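Ilwood laptop stand: my opinion after one winter of use

I bought the Ilwood stand in March, when my neck started to hurt from looking down at the screen all day. I work at home as a translator, and my desk is in a narrow place, so space for everything is limited for me. Before this I used the Brukia folding stand, which I liked at first but it became shaky after some months.

The first thing I want to say is about the height. The Ilwood has 3 positions. The lowest I don't use. The middle one is good for video calls, and the highest one is the best for reading long documents, but you need a separate keyboard then. Please include this in your budget. I paid 50 dollars for the stand and almost the same again for a keyboard with the accents I need. 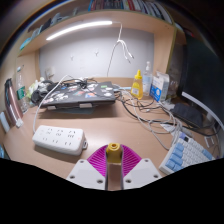

Stability is good. When I type on the laptop itself in the middle position, the screen moves a little, but it does not bother me. In the highest position I would not type on it. The Brukia was worse in this, even when it was new. My sister-in-law has the Jardine, which costs 100 dollars, and I tried it at her place for one afternoon. It is very solid and the colour is nice, but it is so heavy that she never moves it from the desk. I like to put mine in the cupboard when guests come.

The rubber parts are important. A stand without good rubber will let the laptop slide when you open the lid with one hand. On the Ilwood they hold well, but they collect dust and you should wipe them with a damp cloth every few weeks.

Some small things I noticed:

The instructions are only drawings. I put one arm in the wrong way the first time, and it took me a while to understand the mistake.

The cables need more length than before. My charger cable was just long enough for the middle position and too short for the highest one, so check yours before you buy.
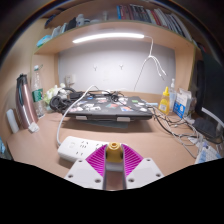

The hinges become stiff in cold weather. My room is cold in the morning and I must use both hands to open the stand. By lunchtime it is easier.

I bought it from Asska, an online shop. Delivery was quick, but the box was much too large for the item. They answered my question about the guarantee politely, though I had to write twice.

I give it four stars out of five. I took one away for the hinges and for the drawings.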